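So I have finally sorted out the toothpaste situation. If you read my November moan about the state of our bathroom shelf you'll know this has been coming for a while. There were 7 half-used tubes in there. Two people live in this flat! I don't know how we got to that point, apart from the fact that one of us (me) opens a new one whenever the old one gets a bit stiff to squeeze.

The shelf itself was part of the problem. It's one of those narrow glass ones that came with the flat, and anything you put on it ends up in the sink sooner or later. I bought a wire rack from Prasholm last year thinking that would fix it, and all it did was go rusty at the corners and leave orange marks on the tiles. That's gone now. I got the marks off with bicarb and an old nailbrush, 20 minutes of scrubbing and a very sore wrist.

What I've gone for instead is very boring, and I love it. One cup with a handle for the brushes, one tube of toothpaste standing on its cap next to it, and everything else goes in the cupboard. I tried a proper holder with slots in it first, a Lustier one, but the slots were too small for my brush and the bottom filled up with that horrible grey sludge. A cup you can just rinse out when you do the washing up. The handle sounds like a silly thing to care about, but you can hook it over a finger and carry the lot out of the way when you want to wipe down.

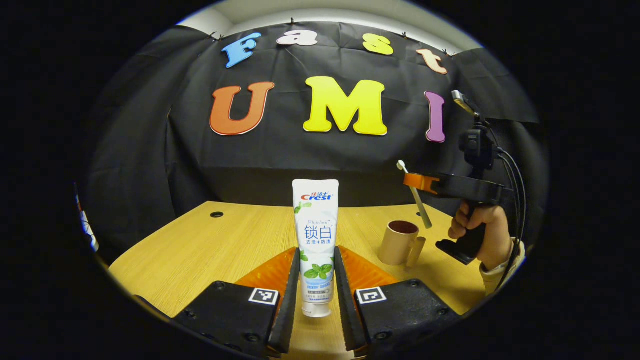
Do you really need to stand the toothpaste on its cap?

It's worth doing if the cap is wide and flat, as the paste settles down towards the opening and you get more out at the end without rolling or flattening anything. With a small pointy cap, lay it flat or put it in the cup with the brushes.

I've kept to mint, by the way. I had a go at a cinnamon one from the Bollov shop and I really wanted to like it, but first thing in the morning it was like brushing my teeth with a bun. The rest of that tube has been demoted to cleaning the taps, and it does quite a nice job on them.

The brushes go in heads up, obviously, and I've started swapping mine when the bristles splay out instead of waiting until it looks like a doormat. Spares live in a shoebox in the cupboard along with the floss, the travel-size bits and a 500 ml bottle of mouthwash that was on offer and tastes of pond.

I did look at the posh ceramic sets while I was at it. Lukumay do a lovely one with a matching soap dish, but it's 40 quid, and I know full well I'd chip it on the tap within a week. Maybe when we redo the tiles — so, never.

Next up is the cupboard under the sink. I opened it last night, saw the bag of bags and shut it again.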